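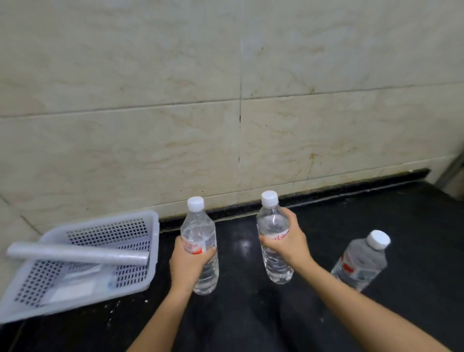 ## Counter clear-out, bench side. Friday, from 8:40

Back on the black counter today. Plan was one hour, took the whole morning. Notes for me and for Tomás, who has the sink side next week.

Water bottles first. They breed. Every visitor opens one, drinks two inches, puts it down next to somebody else's. Same red and white label on all of them so no way to tell whose is whose. New rule, agreed with Gediminas at coffee: no name on the cap, it goes down the drain at end of day. Marker is on a string by the light switch now. Do not take the marker.

Sorting, as done:

- sealed, standing up, go to the back of the shelf under the window
- opened, no name: empty, cap off, crush, recycling
- opened, with name: leave at the left end of the counter till 5 pm, then see above
- anything refilled with NOT water: should not exist. Found one last month in the Bitov cupboard with dilute soap in it, same kind of bottle. Never again please. Lab liquids go in the wash bottles with the blue tape, drinks stay in drinks bottles.

Don't leave them lying on their sides either. Caps weep. We lost a page of the Geraghty humidity log that way, ink went everywhere, had to re-enter 35 readings from the backup.

### White basket

The perforated one. Been using it as a dumping ground, my fault mostly. Decided it is now for **items in transit only**, meaning stuff that came in today and has a home somewhere else. If it's still in there Monday it was never in transit.

The silver-gray roll is too long for it, always lies across the top and then things get lost underneath. Moved to the tall rack, second slot, end label facing out. Tomás wants to cut it down to bench lengths, I say wait until the Gaveck panels are measured, otherwise we cut twice. Leaving it whole for now. If you need a piece, write the length on the rack sheet.

Paper and cards: flat things sink to the bottom of that basket and stay there. Went through the ones I had from this week:

- delivery slip, Jenevau, filed
- calibration reminder for the small balance, pinned up
- a card from the tile people, kept (see below)
- one blank, tossed

Basket rinsed under the tap, bit of brush for the holes. Dries fast if you stand it on the short edge. Don't dry it on the radiator, the last one warped and rocked forever after.

### Counter itself

Wiped end to end. Black shows everything, rings especially. What worked:

1. warm water and a drop of dish soap, soft cloth
2. second cloth, plain water
3. dry cloth right away, dont let it air dry or you get the chalky circles back
4. old rings: vinegar half and half with water, two minutes, wipe, then step 2 again

Gediminas asked if the vinegar is ok on this surface. Tried on the corner behind the balance first, let it sit ten min, no change I can see. Keep it OFF the grout though. Thin joints, and I dont want to be the one who has to redo them.

Tiles just damp cloth. The veining hides splashes pretty well so you have to look at them sideways with the light off to find the spots. Found a good few near the sockets, coffee I think. One joint low down feels sandy under the nail. Put a pencil tick next to it, will call the number on the card if it gets worse. Not urgent.

### Supplies

Did the order sheet while the counter was drying. Budget line for consumables was 3,000 for the year, we're at 864 left. Fine til the end if nobody goes crazy with wipes. Bottled water comes out of the same line, which I had forgotten, and it adds up: 379 so far. Asked Gediminas about a filter jug and proper cups for visitors instead. He's for it. Tomás says the tap water here tastes of pipes. Will try a jug for a month, we can always go back.

To order:

- filter jug + two cartriges
- cups, the stackable kind, dishwasher safe
- soft cloths (the yellow ones shed, get the gray)
- second basket, same size, solid bottom this time so small parts dont drop through
- labels for the rack

### Where things live now

| Thing | Place |
|---|---|
| sealed water | shelf under window |
| silver-gray roll | tall rack, slot 2 |
| white basket | left end of counter, in-transit only |
| cloths | top drawer |
| vinegar mix | under sink, labeled, has a date on it |
| marker | string by light switch |

Printed the table and taped it inside the cupboard door. Tape is rubbish, may need redoing.

### Open

- Gaveck panels, who measures? I can do Tuesday afternoon but need a second person on the other end of the tape
- Bitov cupboard still not gone through. I opened it, looked, closed it again
- the drawer under the balance sticks. Candle wax on the runners helped for a day or so, needs a real fix
- Tomás: leave the drying rack on the sink side alone until the glassware from the Geraghty run is signed off, it looks like junk but isnt
- ask if we can get a hook on the wall end for the cloths. Adhesive only, no drilling into tile!!

11:50, stopped. Hands smell of vinegar. Counter was dry and bottle-free when I left for lunch, came back at 1 and there were two on it again. Neither with a name on the cap. Both emptied, see rule.

Later: Gediminas says one was his. Told him where the marker is.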